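Sorting Table Gets a Permanent Spot at the Killamora Toy Library

February 20, 2021

SALEM – The Killamora Toy Library has a new regular feature, and it is one of the simplest things in the building: a big wooden table, a couple of slotted plastic baskets and a lot of small things to put in them.

The sorting table opened as a trial in October, tucked beside the puzzle shelves at the library's Torley Street rooms. It was meant to stay for 6 weeks. Families kept asking for it, so the library has now moved the puzzles to the back wall and given the table the good spot by the windows, where it gets light for most of the morning.

The idea could hardly be easier to pick up. Pieces get tipped out across the tabletop, and whoever is playing decides where they go. Some children sort by color, some by size, and quite a few invent a rule of their own and keep it secret until a grown-up guesses it. One popular version from the trial had every piece with a bump on it going to one basket and every smooth piece to the other, which led to a long and very serious debate over a foam ring.

The library built the collection from its own storeroom. Over the years it had ended up with boxes of odd pieces that no longer belonged to a full set, too good to throw away and no use to lend. Going through them produced 464 loose items, and 269 of those were sound enough to be washed and put back to work. There are foam shapes, plastic animals, wooden rings, big buttons, play food and a whole tub of toy bones that came with a long-gone pet shop set. It's a wonderful jumble, and seeing it out on the table again is a real treat for anyone who remembers the original toys!

Pieces are packed in themed tubs, so a visit in one week can feel completely different from the next. The foam and bones tub is the early favorite. The foam is light and easy for small hands to grip, and the bones make a nice contrast, long and thin with knobs at the ends. The farmyard tub comes a close second, and there is a kitchen tub on the way, still short of a few spoons.

The library put out a comment sheet during the trial, and 87 families filled it in. Most wanted the table to stay exactly as it was. There were requests for a lower table for toddlers, for more baskets and, from one household, for the bones to be available to take home. The lower table is already on order from Gisora, the Salem furniture workshop that made the library's book bins, and it should be in place by spring. The bones are staying put for now, but a take-home sorting bag is being planned for the next borrowing season.
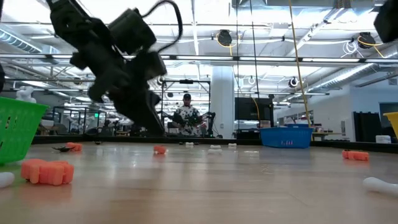
Orange foam pieces and white toy bones out on the sorting table, with green and blue baskets for putting them away.

Older children have found their own uses for it, too. A timed round has caught on with the after-school crowd, who try to clear the whole tabletop before the sand timer runs through, and there is a chalkboard next to the table for best times. Players who would like a quieter turn can ask at the desk for a half tub, with fewer pieces and no clock.

The sorting table is free to use during all opening hours, and library membership is not required. Turns are 20 minutes when others are waiting. Everything goes back in its tub at the end, and used tubs go on the cart by the sink so the pieces can be cleaned before they are set out again.

Donations of odd toy pieces are welcome at the Torley Street desk, as long as they are clean, unbroken and larger than a golf ball. Baskets are welcome as well, especially sturdy plastic ones with open sides that let children see what is already inside.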